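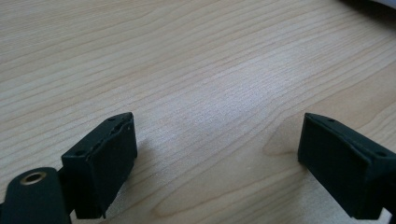

2 min read

Home News Classes Back Issues Contact

October 11, 2021
By the Hebden Newsletter desk

Ash, oak and a whole lot of oil: the table finishing weekend

If you've walked past the old Padport schoolroom lately you may have caught a whiff of linseed oil drifting down the steps. Our finishing weekend is back, and we're so glad to have it! We had 38 people sign up, more than we've ever had for anything that didn't involve pie, and they brought kitchen tables, stools, a piano lid, two church pews (how they got those up the steps I still don't know) and one very handsome bread board.

The first morning was all sanding. Start with a coarse paper if the old varnish is thick, then work up to a fine one, and always go with the grain. Pale woods show every scratch that runs across it, and you won't see them until the oil goes on and the light comes in sideways. A lamp set low on the bench is a wonderful trick for this. Several people went back to their tables with one and found whole patches they'd missed.

Then came the part I love. The first coat of oil on bare wood is just a thrill, every single time. Wavy lines you'd hardly noticed come up clear, the big arches in the middle of a board suddenly look like hills on a map, and everybody stops talking and goes to look at their neighbor's. Put it on thin with a cotton rag, leave it a quarter of an hour, and wipe off whatever hasn't soaked in. We did 3 coats over the weekend and a fourth at home for anyone who eats at their table (so, most of us).

Please, please lay your oily rags out flat to dry outdoors, away from anything that burns. Don't ball them up and don't drop them in the trash. They can heat up and catch fire by themselves. We keep a metal can with water and a lid by the door for them.

The swap shelf did well too. Osel, the little hardware store on the Nurkbridge road, gave us a box of brushes and half-price sandpaper, and what we sold raised more than 200 dollars toward the new dust extractor. The old one sounds like a goose in a bucket, so this is happy news for the whole building.

Next up is chair seats, cord and cane both. Bring a chair with a sound frame and wear something you don't mind kneeling in. The kettle goes on at 3 and there's usually cake. If you missed the July class on mending loose joints, the handout is still by the coat hooks, so take one home.

We use cookies to remember your settings. Accept Manage choices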